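3. Flap Geometry and the Open State of Regular Cartons

3.1 Scope of this section

The previous section treated the carton as a rigid body with four side walls and a closed base. That treatment is adequate for stacking and pallet loads, but it leaves out the part of the carton that changes most during packing, namely the four top flaps. In this section we describe the open state of the carton in terms of flap angles, define the quantities used in the remainder of the paper, and report how the flaps of our sample cartons rested before they were closed.

All cartons considered are single-wall corrugated containers of the regular slotted type. The two long flaps (major flaps) meet at the center line when closed. The two short flaps (minor flaps) are folded first and lie under the major flaps. In a square carton the distinction disappears and the order of folding becomes a matter of convention.

3.2 Definitions

Let the flap angle be measured at the score line, between the outer face of the side wall and the outer face of the flap. A flap folded fully back against the outside of the wall has an angle of zero. A flap standing straight up, in line with the wall, has an angle of 180 degrees, and a flap lying closed over the opening has an angle of 270 degrees. Flaps between zero and 180 degrees are called outward flaps. Flaps above 180 degrees are called inward flaps, and these reduce the area through which goods can be placed.

We use four positions throughout: front, back, left and right, all given from the side on which the packer or the viewer stands. A carton is said to be in a mixed state when its flaps do not share the same class. Figure 3 gives a case in which the front flap is folded down, the back flap is upright, and the left and right flaps are both angled outward. 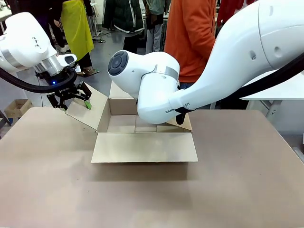
Figure 3. Open corrugated carton on a tabletop, flaps in a mixed state. The left flap is held near its top edge.

The mixed state matters for two reasons. First, the clear opening of the carton is set by the inward flaps alone, so a carton with all flaps at or below 180 degrees offers the full inner length and width. In Figure 3 the inner walls and the flat bottom are visible from above, and the opening meets this condition. Second, the work needed to close a flap depends on where it starts. A flap that begins folded down must be carried through a much larger arc than one that begins upright, and most of the resistance is met in the first part of that arc, where the liner along the score is being bent back against its set.

3.3 Score line behavior

A score line is a crushed band of board. On the first fold the outer liner stretches and the inner liner buckles, and the flap afterward no longer returns to the plane in which it was cut. The angle at which it settles when released is referred to here as the rest angle. The rest angle is a property of the board, the depth of the score and the number of earlier folds. It also drifts with humidity, and for this reason all cartons were kept in the same storage room at the Zesberg site before measurement.

We measured the rest angle on 74 cartons supplied flat by Clorkasitz in a single delivery. Each carton was erected by hand, taped at the base, and placed open on a table. Every flap was folded once to the closed position, released, and left to settle. The angle was then read with a protractor held at the middle of the score line. Readings at the corners were tried in February and dropped - the slot edges curl slightly and the protractor does not sit flat against them.

Minor flaps settled at higher angles than major flaps in most of the cartons. We attribute this to the direction of the flutes. In the regular slotted carton the flutes run vertically in the side walls, and every top score therefore crosses them at a right angle, but the shorter score carries less flap weight and has less tendency to open outward after release. The difference was largest in cartons with the deepest flaps.

3.4 Where a flap is held

The point at which a flap is held affects how evenly it folds. A hold close to the free edge gives a long lever and requires little force. Its disadvantage is that the panel between the hold and the score may bow, particularly when the hold is narrow. A hold close to the score keeps the panel flat but requires more force and leaves less clearance from the side wall.

Bowing was recorded whenever a straightedge laid across the flap showed a visible gap. It was more frequent with holds near a corner than with holds at the middle of the free edge. A corner hold also twists the flap, so that one end of the score closes ahead of the other. The twist usually disappears once the flap is pressed flat, though in a few cartons it left a crease running diagonally from the slot. Creased cartons were removed from the sample and replaced from the same delivery.

3.5 Records

The full log contains 3059 flap readings, including repeated folds on the same carton. It was closed on 4/8/18 and follows the column layout proposed by Sandhu, with the flap position entered before the angle. Readings from the Droltonano cartons are kept apart, as those cartons use double-wall board and are treated in Section 5.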